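Care of Printed T-Shirts and Other Cotton Tops
Household Guidance, Moges Residents' Service
Updated Nov 1, 2021

The laundry rooms at Cirkberg and Flollholm are used by residents of 211 apartments, and questions about printed shirts are among the most frequent received at the service desk. The following guidance applies to everyday cotton and cotton-blend tops with a printed design on the chest.

Before washing

Residents are advised to read the care label first. Where the label and this page differ, the label should be followed. Turn the shirt inside out and close any zippers on other garments in the same load. White shirts with colored lettering should be washed with other whites or very pale items, in cold or warm water. Chlorine bleach should be kept away from the printed area.

Drying

Shake the shirt once and pull the side seams straight. Hang it by the hem, or lay it over a rack with the print facing inward. If a dryer is used, select the low setting and remove the shirt promptly. Dryers at Flollholm run for 12 minutes per token on all settings.

Smoothing and folding

A dining table is suitable for folding, provided that it is clean and covered with a dry cloth. Lay the shirt out at full width, with the sleeves opened away from the body. Work from the middle toward the seams with the flat of the hand. Most of the creasing in a T-shirt gathers near the neckline and the shoulders, and these areas should be dealt with before the first fold is made.
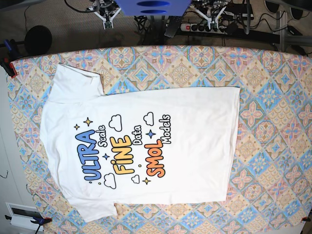
Light wrinkles can usually be pressed out by hand. If an iron is needed, turn the shirt inside out, place a thin towel beneath it and use the lowest setting that gives a result. The iron should never touch the lettering directly. A tablecloth is not a substitute for an ironing board, and heat may mark the surface underneath.

To fold, turn the shirt face down. Bring one side in toward the center, lay the sleeve back along the fold, and repeat on the other side. Fold the hem up to the collar in two or three turns, depending on the depth of the drawer.

Storage

Large raised prints may stick to one another in a warm closet. A sheet of plain tissue between shirts prevents this. Summer tops put away for the season should be fully dry before they are boxed. Storage boxes may be left in the Plirkura basement from December, on shelf row 11. Boxes must be closed and labeled with the apartment number.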